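Unit 3: Automation in Room Cleaning, Case Notes

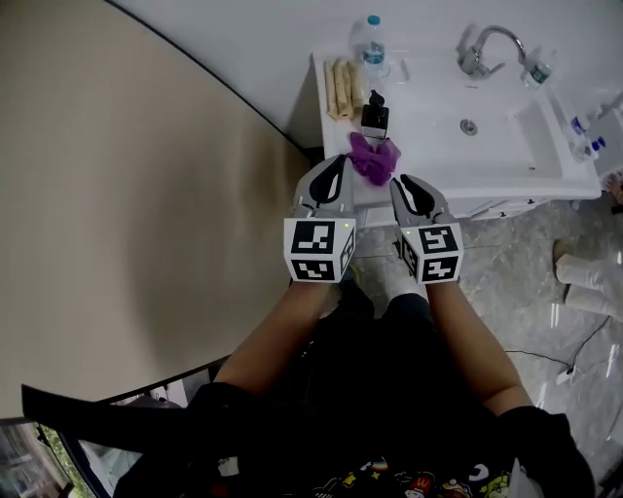
Hand-held grippers over a bathroom counter, with a purple mesh scrunchie at the edge.

Kisbridge is a residence hotel with 571 rooms. It is preparing to use robots from Stovidel for part of the bathroom work. The training examples come from people, who do ordinary counter tasks with grippers in place of bare hands.

What changes for staff

Room attendants can sign up for recording shifts. A session lasts 40 minutes, followed by a 20-minute break. Pay is the same as for a cleaning shift, but the work is slower and the wrists get tired sooner. Attendants who are used to clearing a counter in one sweep have to pick up one item at a time.

Guest belongings remain a human job under the current plan. Attendants decide what is trash and what was left behind. The robot would move items and wipe surfaces. Supervisors would spend less time on room checks and more on reviewing failed attempts.

Points to prepare for discussion

Which skills in the attendant's job are being recorded, and who should own the recordings?
Should recording shifts have their own job title and pay grade?
How should a room quota change when part of the room is done by machine?

Reading: the Curitz case, sections 1 and 2. Bring a one-page response to the April seminar.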